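**Keltano plaid sheet – lilac check**
Stostonell Bedding, price list updated 18 May 2025

Back in stock after the September run sold out. Same cloth as before, same check – thin pink and pale blue lines on a muted purple ground. Big squares, not the fussy little ones. Made up for us by Nedeljković, sold singly or with two pillowcases.

Sheet on its own: 431. Pillowcase: 169 the pair. Shop collection or post, both fine.

It's on the bed in the back room if you want to feel it before buying. Red goes with it better than we expected.

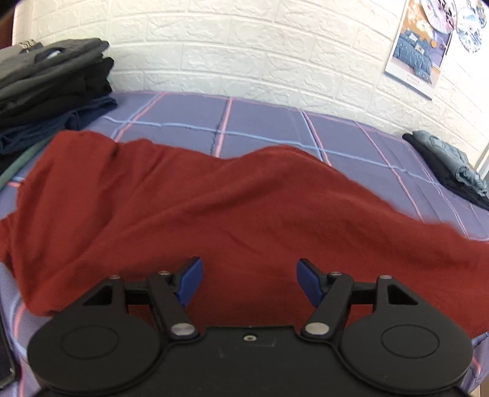

**Does the sheet come fitted or flat?**
Flat only at the moment. Fitted is being looked at, no date yet.

Washing – 30 degrees first time, on its own please, 40 after that. Line dry if you can. Tumble on low is ok but it'll crease more. Iron while slightly damp, inside out.

Shrinkage is small but it is there, so dont buy it tight to the mattress. Go up a size if you're between two.

The blue sets are a separate line. Blue plaid with white grid lines and little yellow buttons, poster's up on the white brick panel by the bed. Ask for DGY-似水年华-蓝, it's the name printed on it.

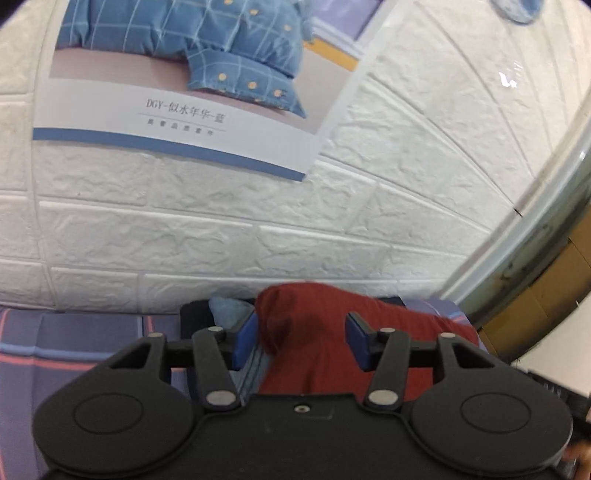
**Can I buy extra pillowcases later to match?**
Usually, but colour can shift a touch between batches. Best to order them together with the sheet.

Other bits in the same room:

- Light blue duvet set, small white motifs on the duvet and pillows – see the slanted poster near the door
- Rustaneck mattress protector, quilted, plain white, 28 with any sheet
- Gift wrapping, ask at the till

Weight wise the Keltano is a medium cloth. Fine most of the year, a bit warm in a heatwave.

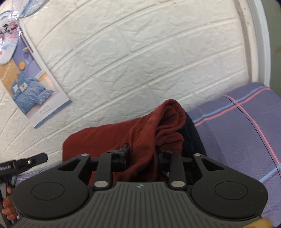

Trade orders – 3,000 minimum spend, mixed sizes allowed, mixed colours not. Allow around three weeks. Samples are cut from roll ends so the check may not sit sqare on them, the sheets themselves are cut to the line.

Returns within 28 days, unwashed and with the card insert. Pillowcases only as a pair, sorry.
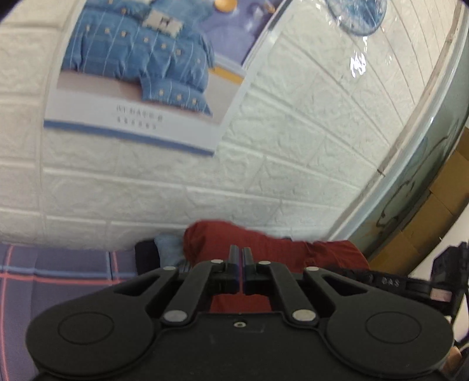 **How long does post take?**
Four working days for most adresses, a week for the islands. Bulky orders go by carrier and they'll ring first.

Stock on the single size is low again, next delivery not confirmed.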